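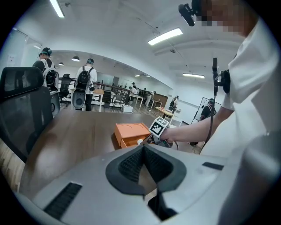 4. Recording a drawer task with the Tarar hand-held gripper

This section covers recording with one Tarar gripper per hand. Complete Section 3 (printing and fitting the jaw pads) first.

4.1 Before you start

1. Place the work object within easy reach of both hands. A cardboard box with a sliding drawer is suitable for first recordings.
2. Fit one printed marker to each hand unit. The white border must be fully exposed.
3. Route the cable along the forearm and clip it to the shoulder strap. Leave enough slack to straighten the elbow.
4. Put on the head unit and tighten the band until it does not shift when you look down.
5. Start Nedix on the host computer and select Two hands. Set the frame rate to 60.

CAUTION: Keep the cable clear of chair arms and casters. A snagged cable can pull the connector off the board.

4.2 Checking the markers

1. Hold both hands over the table, markers up. Nedix shows a green bar for each marker it can read.
2. Turn each wrist slowly to the left and right. The bar may drop out at the end of the turn but must come back within 6 frames.
3. If a bar stays red, clean the marker and repeat step 2. Glare from ceiling lights on a glossy marker gives the same fault. Print on matte stock.

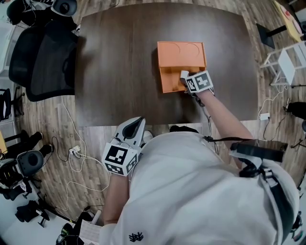
4. Rest both hands near the table edge and press Zero. Do not move until the tone ends.

4.3 Recording

1. Press Record and wait for the tone.
2. Perform the task at normal speed. Stop each take at 40 seconds or less.
3. Return both hands to the rest position and press Stop.
4. Enter the object name. Takes without a name are not exported.

NOTE: Nedix builds older than 83 do not save the left hand if the right marker is lost at the start of a take. Update before recording.

Files are written to the Imo folder on the host. To copy them to the Gamivstead workshop server, see Section 5.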